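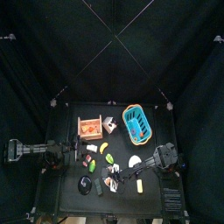 Two robot arms reaching over a black tabletop.

Nastosix 2 is out for Nukham, and yes, you need a new save
Posted 10/11/23

Well, I went to bed last night grumbling that we wouldn't see the big Nukham winter overhaul before Christmas, and I woke up to find it sitting on Hukex with a changelog so long my phone gave up scrolling. Nastosix 2 is properly out. It isn't a beta or a "testers only please" build hidden in a forum thread. You can go and download it now, and I've already lost a morning to it.

If you missed the first one, Nastosix is the mod that makes the northern half of the map in Nukham worth visiting. In the plain game you ride up past the salt road, get a loading screen, fight the same wolves you fought in the south and come home with a hat. Nastosix put weather up there, and proper trade routes, and a guild questline that a lot of people (me included) think is better written than the main story. Valter Björklund has been the lead on it from the start, with Weidong Ye doing the scripting and Uchenna Fashola writing nearly all of the dialogue.

The big change this time is Babalola. In the plain game it's a harbour with a shut gate and a guard who tells you to come back later, and you never can. The first Nastosix opened the gate but there was only one street behind it. Now the whole town is in. You've got the lower docks, the dyers' quarter, a law court where you can get fined (I have been fined), and a ferry which runs to a timetable, so if you turn up late you sit on the jetty and wait like everybody else. There are 379 new spoken lines in the town alone, and Uchenna says in the release notes that she rewrote the harbour master's scenes from scratch when the first recordings came back sounding "like a man reading a bus pass".

I haven't got far enough to say whether the ending holds up. The opening is great though! You come in by sea now instead of over the pass, and the storm that used to be a cutscene is something you have to steer through. I sank on my first go. You wash up on the south beach with no boots and the quest carries on from there, which I wasn't expecting at all.

Other bits from the changelog that made me happy:

Snow no longer falls indoors at the Tanner's Rest.
Horses will follow you onto the ferry if you whistle from the ramp.
Bounties are now kept separately for each town, so nicking a cheese in Babalola won't get you jumped in the capital.
The bear that could open doors cannot open doors.
You can sell furs to the dyers as well as the guild, at a worse price but with no reputation needed.
Carry weight from cold weather clothes has been halved while you're wearing them.

Now the boring part, and please do read it before you install. Nastosix 2 will not work with an old save. If you've got the first version running, you need to finish whatever guild quest you're on, leave the north altogether, take the old files out through Hukex and then start a new character. Weidong is very clear that dropping the new files over the old ones breaks the guild quests for good. It'll look fine for a couple of hours, then the guild steward stops speaking to you and the contract board goes blank. There's no console fix for that one and he isn't planning to make one.

There is a small mercy for people who don't want to lose everything. Baltazar Salinas, whose name you'll know from the inn and tavern mods, has put up a little add-on that lets a new character start with the guild badge and 200 silver, and skips the long errand chain at the beginning. It's on his own Hukex page and not in the main download. I used it and didn't feel even slightly guilty, having done that errand chain three times already. Load it after Nastosix 2. If you put it first the badge turns up in your bag but the guild doors stay locked.

As for what it clashes with, the main one is anything that touches the northern weather. The popular fog mods seem to be all right as long as they're lower in the list, but the one that makes nights darker turns the ferry crossing into a black screen with seagull noises. Fabian Zürcher is keeping a list of clashes in the comments and is adding to it pretty quickly, so have a look there before you send in a bug report. He has also asked people to stop reporting the missing bell tower. It's missing on purpose -- you find out where it went in the court quest.

On performance, I'm on a fairly old machine and the dyers' quarter makes it wheeze a bit. All that coloured cloth hanging about, I suppose. Turning off the moving washing lines in the mod menu sorted most of it out for me. Everywhere else ran about the same as the old version did, and the loading time coming off the ferry is much better than it was.

I had a quick message back from Valter this morning when I asked what happens next. He said there'll be a patch for crashes as soon as the reports settle down, and after that he wants a rest. The islands that were shown back in June are still planned but they've been taken out of this release and will come as a separate download. No date for that, and I didn't push. The team all have day jobs and this one obviously took it out of them.

One more thing for people who play with a pad: the steering in the storm is bound to the same button as "drop item" by default. I threw my sword, my lantern and a whole pie into the sea before I worked that out. It's under Controls, then Vessels, and you can change it before you set off but not while you're on the boat.

Nastosix 2 is free and it's on the Hukex front page at the moment. You'll need the latest official Nukham patch and the script library, same as before, and the install notes are pinned at the top of the comments. I'm going to try the court quest tonight and I'll put up some proper thoughts once I've seen more of it. If you've already found the second smuggler, don't put it in the comments without a spoiler warning please -- I've been looking under every boat in the docks and I'd like to get there on my own.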